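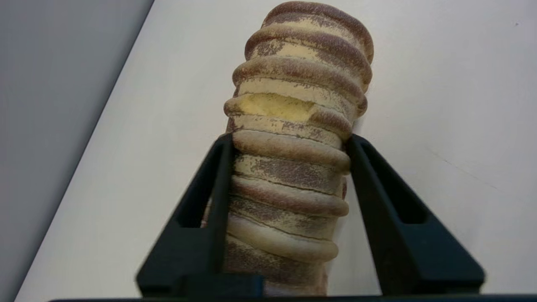

Kursunterlage Eigenbau-Greifer, Werkstatt Silville, Blatt 7

7.1 Greifkraft bei nachgiebigen Objekten
Die Klemmkraft wird über den Motorstrom begrenzt, Startwert 62 mA. Danach in Schritten von 5 mA erhöhen, bis das Objekt beim Anheben nicht mehr rutscht. Gerippte Oberflächen verfälschen den Kontaktpunkt – Fingerspitzen möglichst auf halber Höhe ansetzen.

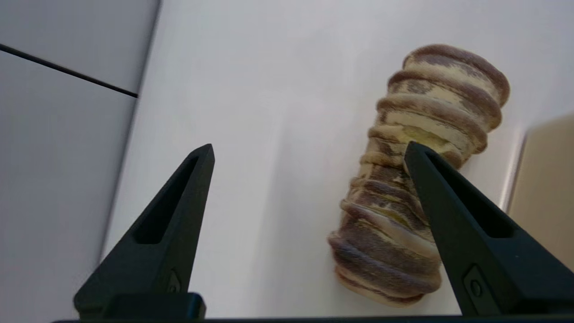

7.2 Anfahrt
Finger vor der Anfahrt vollständig öffnen. Geneigte Objekte mit etwa 8 mm/s anfahren. Offset in Driltidell eintragen, Nullpunkt erneut setzen.

Abgabe der Messreihe: November.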